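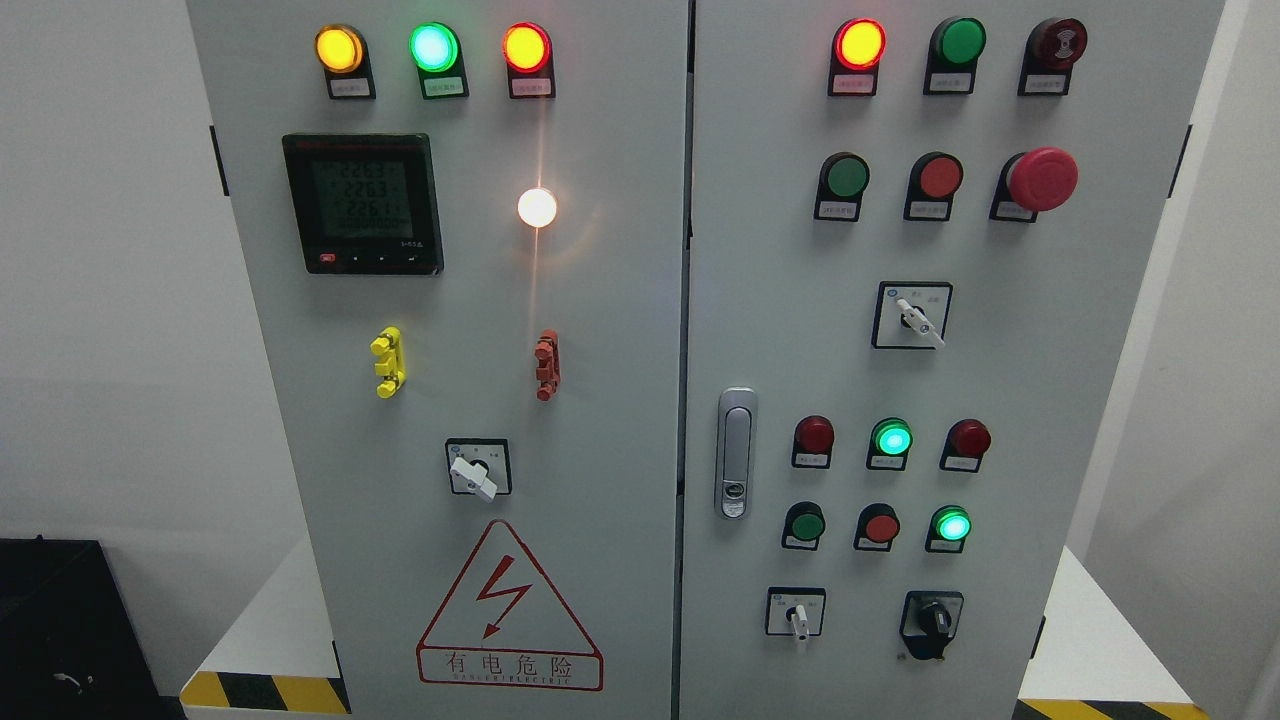

About Brirness

Brirness is a language school for people who have to write things down at work and would prefer not to be misunderstood. We teach plain English to technicians, engineers, ward managers, planners and, on one long afternoon, a whole department of lawyers. They were very polite and changed nothing.

We are based above a carpet shop in Nernska. The carpet shop closes at five, after which you may move your chair freely.

How it started

Harish Sisodia spent years translating manuals before he opened the school. Most of them had already been translated once, by somebody in a hurry, and his job was to work out what the first person had meant. The one that finished him off was 316 pages long and told the reader to "obtain satisfaction of the valve before departure". He still has it. It props up the window in Room 2.

He rented the upstairs rooms in July, put a card in the carpet shop window and got two replies, one of which was about carpets. The other was from a woman who wrote fault reports for a water company and was tired of being rung up at home to explain them. She stayed for a year and now teaches our evening group, so be careful what you reply to.

What we teach

The main course is called Machala, for reasons to do with a banana box that was in the room when we needed a name. It runs for ten weeks and covers instructions, handover notes, labels, reports and the sort of email that has to be read by someone standing up. You bring your own documents. We read them aloud, which is unpleasant for everybody and works very well.

A good deal of time goes on labels. A label has room for three or four words and will be read by a person who is tired, or new, or both. "Off" is a fine word. "Stop" is another. We have spent a full lesson on the gap between the two – and would happily spend a second.
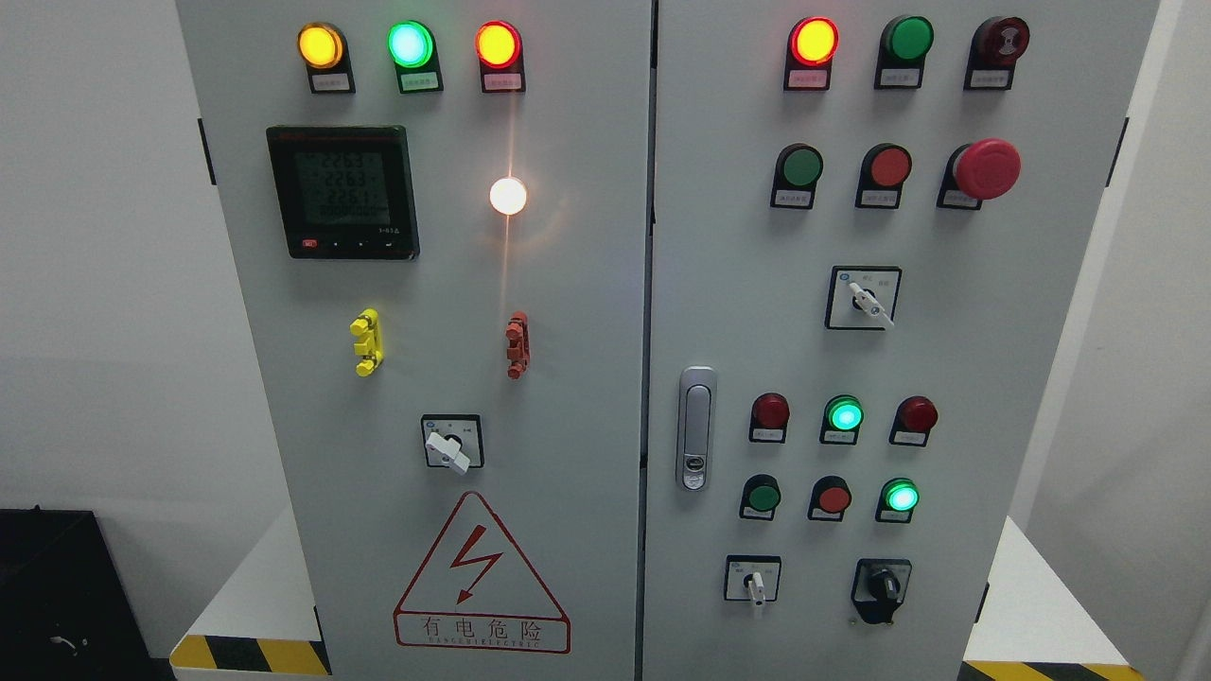

Masudis, our word list

Masudis is the list of everyday words we keep for learners. It began as a sheet of paper on the kitchen door and now holds 2,979 entries, each with one meaning and one sentence showing it in use. If a word has two meanings we pick one and defend it. The argument over "check" has been going since the second year, and Harish will raise it with you if you stand near the kettle.

Learners can suggest words. We say no to most of them, kindly. "Utilise" has been put forward more often than any other and is not getting in.

How lessons work

Groups are small because the rooms are. There are no exams. At the end you rewrite the worst document you brought on the first day, and someone from outside your trade has to follow it. If they can't, you buy the biscuits.
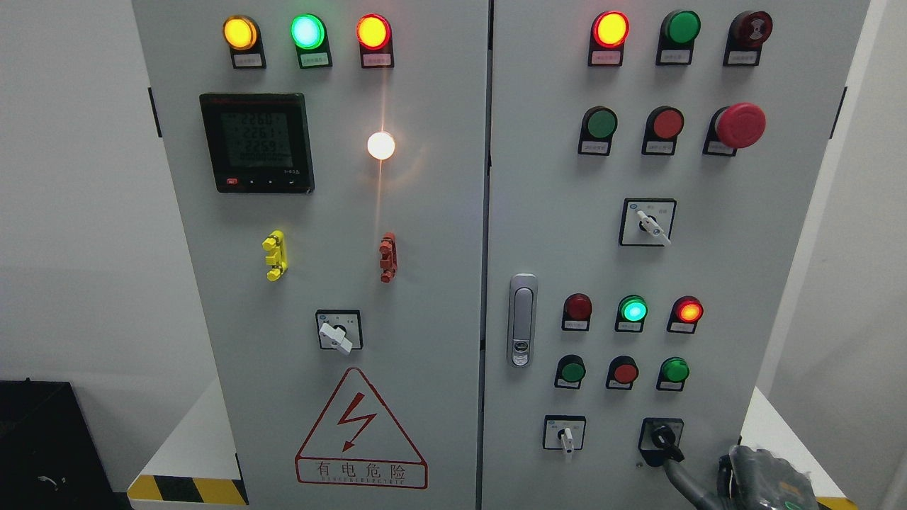 Finding us

Go through the blue door to the left of the carpet shop and up two flights. The bell works if you lean on it. New learners can start at the beginning of any course, and we'll send you a form, which we have rewritten nine times and are still not happy with.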